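# Grasp order on a mixed tray

Shazia Chaudhry and Etelka Bodnár
Project report, November

Our question was whether a robot arm clears a tray more reliably when it picks the hardest object first or last. We used the lab's Boros arm with the wrist camera and ran the same policy both ways, changing only the order in the prompt.

Each tray held a rope, a stone, a seashell and a yellow block. We moved them by hand between runs and tried to keep the rope near the middle, where it gets in the way of most approaches.

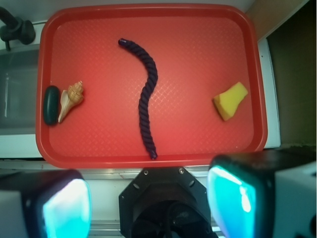

*2 min read*

## Method

We ran 51 trays. We threw out 12 of them, all from Wednesday, when the gripper calibration had drifted and we didn't notice until the afternoon. A tray passed if every object ended up in the bin within 40 seconds. Drops back onto the tray were allowed, drops onto the counter were not.

"Hardest" was set by a short pretest with single objects. The rope came out worst, the shell next.

## Result

Rope first was better. With the rope left for last, the fingers often pushed it up against the rim while going for something else, and the arm then had trouble getting under it. The shell failed in both orders, mostly by turning in the grip – Etelka thinks the approach angle is to blame, Shazia thinks it is closing speed. We did not test either.

## Still to do

- Repeat with 2 ropes
- Log finger force on every grasp
- Recheck calibration before each session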